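Kit review: two months with the Plellora hand-held gripper set

Our small group in Plarnham has now worked with the Plellora kit since October, and several readers wrote to ask if it is worth the money. I will try to answer here. I should say first that I paid for the set from our own budget, and that Plellora did not see this text before you.

For those who missed the last issue: the kit is for recording how a person does a manual task, so that a robot arm can later be trained on the recordings. You hold the gripper in your hand, you do the task, and the camera on the tool keeps everything. You do not need to own an arm on the first day. For a group like ours this was the main attraction, as our arm arrived later than the gripper.

What comes in the box. There are 2 grippers, a charger, a spare set of finger pads, printed marker tags on a sheet, and a manual of 60 pages. The manual is good in the first half and hard to follow in the second, where it explains the calibration. Vilmos Dudás did this part for us and needed 7 attempts before the software accepted the result. The mistake was ours in the end (we had put one tag upside down), but the error message said only "invalid", and a more helpful message would have saved him an afternoon. I wrote to Plellora and they promised to change it in the next release of Vida, their recording program.

Vida itself runs well on an ordinary laptop. It starts quickly and the list of recordings is clear. I miss two things: a way to add a note to a recording while you are still at the table, and a way to delete several recordings together. At present you must open each one and confirm, and after a long morning this is tiresome.

In the hand the gripper is more comfortable than I expected. It is a little heavy at the front, and people with small hands will feel it in the wrist after half an hour. Anikó Fodor put a strip of tape on the handle and says it is much better now. The trigger is smooth and gives you fine control of how far the fingers close.

We made 138 recordings for this review, all of them of kitchen tasks. The foam pads on the fingers are soft enough for fragile objects, and their ridges give a good hold on a bottle. With very small objects it is another matter. A single bean is difficult for any two-finger tool, and ours often escaped to the floor.
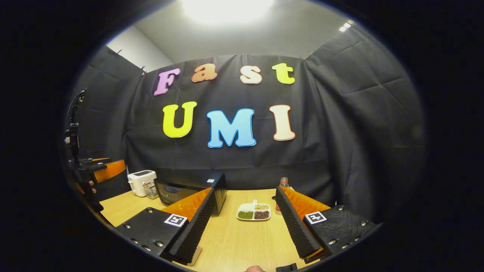
Photo: Anikó Fodor / Plarnham group

The divided tray with mung beans, red-brown beans and soybeans became our favorite test, as the three colors are easy to tell apart when you look through the recordings later. I recommend it to other groups. It costs little and a beginner understands the task at once.

About the price I am less happy. The pads are sold only as a full set, and the delivery from the warehouse in Pitholm is slow – our second order took almost three weeks. If you record every day, order the spare pads together with the kit.

Would I buy it again? Yes, for a group which wants to start collecting data soon and has one patient person for the calibration. A single hobbyist should perhaps wait for the new version of Vida. Members who would like to try the gripper can write to Vilmos, and he will find an hour for you in the workshop. Please bring your own laptop and install Vida at home before you come, as our connection is slow.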